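Surface Preparation and Finishing Technician (Molded Panels)

Kirnholm – Testcombe site, Building 5
Full time, day shift, 7:00 am to 3:30 pm
Reference: 745
Applications close at the end of December

Position summary

Kirnholm supplies molded covers, trays and access panels to makers of laboratory and office furniture. The finishing room at Testcombe receives parts from the molding floor, inspects them, cleans them, and packs them for shipment. We are filling one permanent technician position in this room. The technician reports to the finishing lead and works at a shared bench with one other person per shift.

Most of the work is on white and light gray panels with a matte surface. These show fingerprints, rub marks and fine scratches more readily than textured or dark parts, and handling practice is the main thing we will ask about at interview.

Duties

Lay out and change bench coverings according to the room procedure.
Unpack incoming panels and check them against the traveler card.
Inspect face, back, corners and edges under the bench light and under the low-angle lamp.
Remove flash and small burrs with a scraper or fine abrasive pad.
Wipe parts down with the approved cleaner and let them stand before stacking.
Record rejects by defect code in the Ilo log and move them to the hold rack.
Interleave, sleeve and box accepted parts.
Keep the bench, the lamp and the cloth bins in order at the end of the shift.

Volume is 80 panels per shift on a standard run. Short runs of larger panels have lower targets, which are printed on the traveler card.

Bench and materials

The bench is covered edge to edge with a blue cloth before any panel is put down. The cloth protects the face of the part and gives enough contrast for an inspector to follow the outline of a white panel without moving it. Fold lines left from storage are acceptable. Raised seams, stitched hems and loose threads are not, and a cloth with any of these in the working area goes back to the laundry bin. Cloths are shaken out away from the bench and turned once before they are changed.

Panels are placed one at a time, near the middle of the cloth, flat, face up, with nothing stacked on top. Rounded corners are checked first for chips, then the long edges, then the face. Where a panel has a groove or a molded recess, the technician checks it for trapped dust and for sink marks along its length. A shallow groove can look like a scratch at some angles and a scratch can look like a groove, so parts are compared with the drawing before a defect code is entered.

Tape used on or near parts must be low-tack and must not be left on overnight. Solvents other than the approved cleaner are not brought into the room.
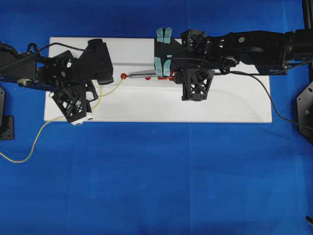
Requirements

One year of work in finishing, inspection, packing, print, framing, upholstery or a similar trade where surface marks matter. Production experience in plastics is useful but is not required.
Ability to read a simple part drawing and find a feature on it.
Ability to tell small differences in sheen and shade. A short vision check is part of the second interview.
Able to stand for most of a shift and lift boxed parts with a second person.
Written English sufficient for log entries and shift notes.
No rings, watches or bracelets at the bench. Gloves are supplied in all sizes.

Preferred

Experience with the Riedl defect scale or another graded scale for cosmetic defects.
Experience writing or revising a work instruction.
Basic spreadsheet use.

Conditions

The room is kept at a steady temperature and is quiet compared with the molding floor. Safety shoes are required on the walk from the gate – the company pays for one pair on hire. There are two paid breaks and an unpaid lunch. Overtime is offered ahead of quarter end and can be declined. Pay is hourly, grade 5 on the site scale, with a step increase after the probation period. Probation is three months.

Training

The first two weeks are spent alongside an experienced technician. New staff begin with cloth changes and unpacking, move on to corner and edge checks, and are signed off on face inspection last. Sign-off is done on a reference set of 212 panels with known defects, worked through over several shifts. Staff who miss the pass mark repeat the part of the set they had trouble with.

Selection process

Applications are read as they come in. Selected applicants are called for a 20-minute phone conversation, followed by a visit to the site. The visit includes a bench exercise: cover the bench, place a panel, inspect it, and fill in one log sheet. Gloves, cloth and lamp are provided. The exercise is not timed.

How to apply

Send a one-page work history and a short note on the kind of surfaces or materials you have handled. Quote reference 745. Applications can be left at the Testcombe gatehouse on weekdays before 4:00 pm or sent through the jobs page. Certificates are not needed at this stage – bring the originals to the site visit.

Internal applicants should tell their current lead before applying. Applications from agencies are not accepted for this position.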